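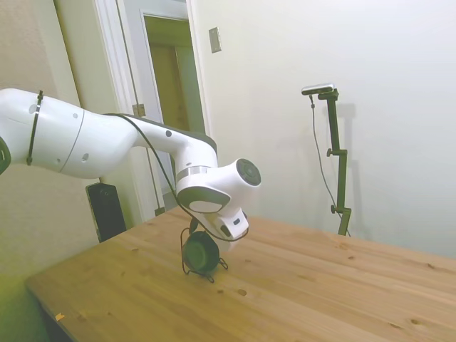
Practical Robotics - Handout 4: Sorting out your cable

Hello again, all. Last week most of you got your arm moving between two points and were (rightly!) very pleased with yourselves, so this week we slow down and look at the cable. I know, I know. But I lost a whole afternoon to one in my first year of teaching this and I'd like you to lose less.

Have a look at how the black cable lies along the top of the arm and then loops down by the gripper. You want slack there, enough for the wrist to turn, and you don't want so much that the loop swings into whatever you're picking up. Finding the happy middle takes a bit of fiddling.

Before you run anything, do this in your pairs:

1. Put the arm in its start position and set the speed to 8 per cent.
2. Turn the wrist to 80 degrees, then on to 130, and stop at each. One of you drives, the other watches the cable and keeps a hand near the stop button.
3. Write down where it first goes tight. A sketch is fine - mine are terrible.
4. Move the strap, try again, and write that down too.

Please keep the camera stand towards the back of the table. Its own cable hangs down in a long curve and it's very easy to plan a lovely path for the arm and forget that one completely. Cadi and Osian, I'm looking at you (fondly).

For the write-up I'd like one page, with your sketch and your two sets of notes. Tegwen's group are using the Plumel software, so their angles will be under the Joints tab. Everybody else, they're on the main screen.

Next session is grip force. Bring something squashy.

Eluned Prydderch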